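Clallgate Flannel Care: Your Questions Answered

We get a lot of mail about flannel, and we love it (please keep writing!). Most of the same worries come up again and again, so we gathered them in one place. Last updated 2020-04-08.

How often should I wash a flannel shirt?

Less often than you probably do. If you wear it over a T-shirt and haven't spilled soup on yourself, you can get several wears out of it before it needs the machine. Hang it somewhere with a bit of moving air overnight and it will usually smell fine by morning. Every trip through the wash takes a little of the fuzz with it, and the fuzz is what you paid for.

What temperature should I use?

Cool or lukewarm, on a gentle cycle, turned inside out with the buttons undone. People always ask about the buttons. When they're fastened, the cloth pulls against the thread while everything tumbles around, and then one day you're on your hands and knees looking for a button under the dryer.

Will it shrink?

A cotton flannel will shrink a bit the first time, yes. We wash our Drornwood shirts before they're sewn, so you should see very little change, maybe a touch in the sleeves. The Bito line for kids isn't washed first, and we suggest buying it a size up - they'll grow into it anyway, and faster than you'd like.

My dark shirt bled onto everything. Did I get a bad one?

Almost certainly not, and I'm sorry about your towels. Deep navy and black dyes tend to let go of some color in the first two washes. Wash the shirt alone or with other darks until the water runs clear. If it is still bleeding after that, write to us and we'll sort it out with you.

Should I use fabric softener?

We'd rather you didn't. It feels lovely the first time, but it coats the brushed fibers and mats them down, and after a few months the shirt feels oddly slick. Half a cup of plain white vinegar in the rinse does a nicer job, and no, you won't smell like a salad.

How do I dry it flat?

Lay it out on a table or a rack, smooth the placket and collar with your hands, and pull the side seams gently until they're straight. Put a towel underneath if the table has a finish you care about. Turn it over once the top side feels dry. In a warm room that's an afternoon, in a damp basement it can be closer to two days.

Are the brighter plaids harder to look after?

A little. Turquoise and aqua fade sooner than navy does, so the light squares go soft while the dark ones hold on, and some of our customers like that look very much. If you don't, keep the shirt out of strong sun when it's drying and when it's put away.

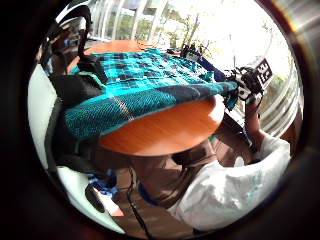

Turquoise and navy checks up close.

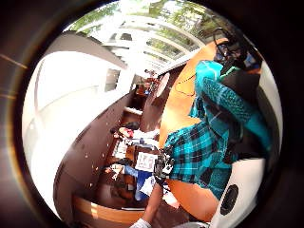 What can I do about pilling?

Those little balls show up wherever there's rubbing, so look under the arms, along the cuffs, and anywhere a bag strap sits. A battery fabric shaver takes care of them in a few minutes. Go lightly and keep the cloth flat. Please don't use a disposable razor, whatever your cousin says. Ida Lenz in our repair room has patched more razor holes than she cares to remember.

Do you do repairs?

We do! Missing buttons, torn pockets, frayed collars and elbow patches are all welcome, even on shirts from other makers. Wash it first, pin a note to the spot that needs help, and mail it in. Repairs cost 16 dollars plus return postage, and Kazimír Procházka will write to you before doing anything that costs more.

How should I store flannels over the summer?

Clean, fully dry and folded. Hangers stretch the shoulders on the heavier weights. By May most of us here have ours in a cotton bag with a cedar block tucked in, and the cedar needs a quick rub with sandpaper each year to bring the smell back.

Can I iron it?

You can, on medium, from the inside, while it's still slightly damp. Pressing hard on the outside flattens the nap. For cuffs and collars that curl, a bit of steam and a firm hand will do.

I still have a question. Where do I write?

Use the contact form, and mention the style name from the label in the collar if you can still read it. We answer in the order letters come in, so give us a few days.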